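Kokbridge gorge walk - worth the detour?

tallowby
We have two nights near Kokbridge in November and everyone keeps telling us to do the gorge walk with the guided boat part at the end. Price is now 57 per person. Has anyone done it lately? The website is all sunsets and I don't trust it.

Meinecke
Did it last fall. The gorge is real and it's deep, I'll give them that. The boat part is a flat barge that goes to the first bend and comes back. If you've been on any river anywhere you've seen it.

hatchpoint9
Disagree with Meinecke. The first bend is where the walls close in, and the guide we had knew her geology. My kids still talk about it. Go early, the 9 am slot.

Meinecke
Knew her geology or knew her script? Ours told us the river was "ancient" and then sold us a map.

tallowby
What does the walk itself cost without the boat? I can't find that on the site.

Waltraud Reuter
The walk costs nothing. It's a public trail from the upper parking lot and always has been. The ticket office doesn't mention it, so people assume the gate is the only way in. You miss the barge and the lower platform, that's all.

hatchpoint9
The upper trail is steep and it was closed for part of last winter, so check first. And the lower platform is the best view in the park. I'd pay again.

Waltraud Reuter
Closed after the rockfall, yes. It reopened in spring. I've walked it since and the view from the second overlook is nearly the same - a little higher, with fewer people leaning on you.

tallowby
"Nearly the same" is doing some work there. But 57 times two for a barge is a lot. We're leaning toward the upper trail and a long lunch. We'd still have the second day if we change our minds.
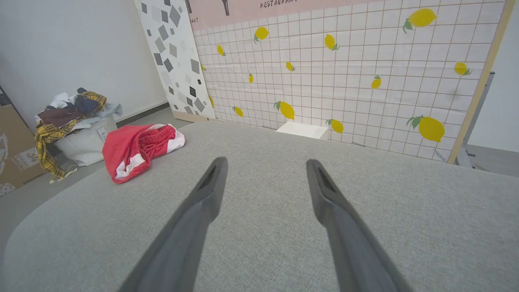 Meinecke
Check the boat schedule before you count on that second day. When I went, the last barge in November left at 2 pm, and they wouldn't sell walk-up tickets for it.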